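4. Filling and first run

Read section 3 first if you havent fitted the drip tray yet.

1. Stand the Nimska on a level worktop, 8 cm clear of the wall.
2. Lift out the water tank. Rinse. No soap.
3. Fill to the upper line with cold tap water – not past it.
4. Push the tank back until it clicks.
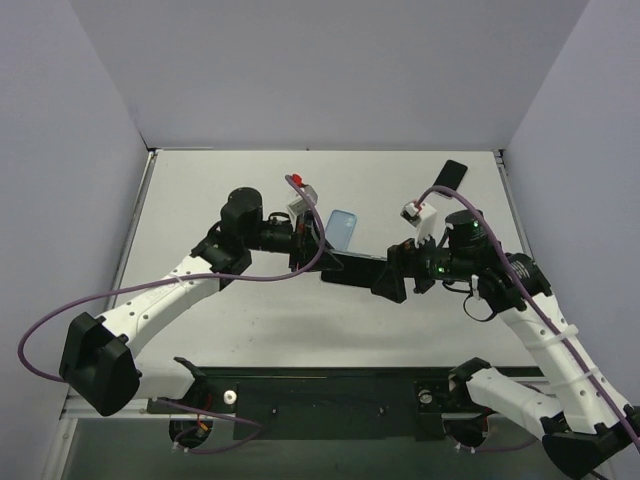
5. Plug in, press the front button, wait for the steady light.
6. Run 2 full tanks through with no coffee in. Tip the water away.

Note: first tank may taste of plastic. Normal.

CAUTION: Steam from the spout during step 6. Keep hands and sleeves back.
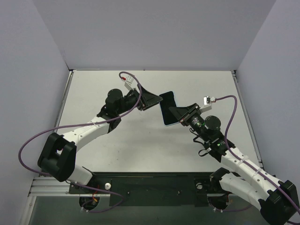
7. Set water hardness. Hold the button until the light blinks, then press once for soft, twice for hard.
8. Descale every 1,000 cups, or when the orange light comes on. Fetell tablets or similar, never vinegar.

Note: light still orange after descaling – unplug, wait 2 minutes, start agian from step 5.

Spare tanks and seals: Grendent parts desk, ask for Stijn Visser.

Section last changed July 14, 2022 (R. Zwane)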